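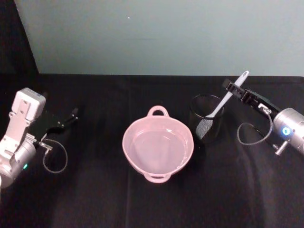
Item 3, two-arm station: pink bowl, mesh cup and white spatula on the black cloth.

Bustos demonstration set: progress meeting
Minutes

Date: 2026-08-01
Present: collection lead, two operators, training lead, data reviewer, hardware technician
Apologies: Praden liaison
Minutes taken by: data reviewer

1. Previous minutes

Accepted with one correction. Under item 4, "failed grasps" should read "failed episodes". The two are logged separately and the totals differ.

2. Status of the set

2.1 The target for the utensil tasks is still 500 accepted episodes. The collection lead reported 300 accepted to date. Episodes awaiting review are not in that total.

2.2 The training lead asked whether episodes recorded in January under the old start pose could be added. The reviewer advised against it. The arms start higher in those recordings and the first motion is a long descent that no longer matches the station. Agreed to leave them out of the training split and keep them in storage under their own label.

2.3 Praden has asked for a partial delivery before the full set is done. No objection, provided the delivery is marked as partial in the manifest and carries the same version number as the task sheet.

3. Spatula task

3.1 Discussion of the layout. The bowl and the cup stand close together, with a narrow strip of cloth between them. One operator noted that the close spacing leaves little room for the left gripper to come in beside the bowl when the right gripper is working at the spatula. The other operator prefers the close spacing as it keeps the transfer short.

3.2 Agreed to record both. The next block will be split between close spacing and wide spacing, with the spacing written in the episode notes. Wide spacing is to be defined on the task sheet before recording starts.

3.3 The handle angle in the cup is not controlled. The training lead wants it varied on purpose, including handles leaning away from the right arm. Operators are to reset the spatula by hand between episodes and should not try to match the previous angle.

3.4 Bowl orientation. The bowl has two loop handles, and in the layout shown one points to the wall and the other to the front of the table. Operators have been setting it this way out of habit. Agreed to add layouts with the handles pointing left and right. The left gripper may then hold the bowl by a handle if the operator finds that steadier. Either hold is acceptable, but the operator must choose one before the episode begins and stay with it.

3.5 The instruction text was read out: "Take the spatula out of the cup and put it in the bowl." The reviewer pointed out that some episodes end with the spatula lying across the rim. Agreed that this counts as success if the spatula stays put after release for the full hold time at the end of the recording. If it slides out, the episode is a failure and is kept as one.

4. Review of rejected episodes

4.1 The reviewer went through 30 rejected episodes. Of these, 14 were rejected for the cup tipping over during the lift. The rest were mixed: late starts, an operator's hand still over the table, and recordings stopped before the arms had returned.

4.2 The tipping comes from pulling the spatula sideways before its end has cleared the rim. Operators are to lift along the line of the handle first, then move across. Weighting the cup was suggested and turned down for now.

4.3 Tipped cups should not be stood up again with the arms unless the operator has called the episode a recovery at the start. Recovery episodes get their own tag.

5. Station and hardware

5.1 Cables. The technician raised the slack in the thin grey cables at both wrists, which hang in loops over the cloth. No snags have been logged. A shorter tie on each side will be tried, with a check through the full range of wrist motion before any recording.

5.2 Cloth. Creases are acceptable. Folds high enough to move an object are not, and the cloth is to be smoothed at the start of each block.

5.3 Okalis software update. Put off until the current block is finished, so that timestamps come from one version throughout.

6. Actions

Collection lead: define wide spacing and add the handle layouts to the task sheet.
Operators: record the split block, with spacing and bowl hold in the notes.
Reviewer: add the recovery tag and relabel the January episodes.
Technician: fit and test the shorter cable ties.
Training lead: send Praden the draft manifest for the partial delivery.

7. Other business

The Plinberg station will need the same black cloth if its episodes are to be merged with ours. Technician to pass on the order details. Lid tasks held over to the next meeting.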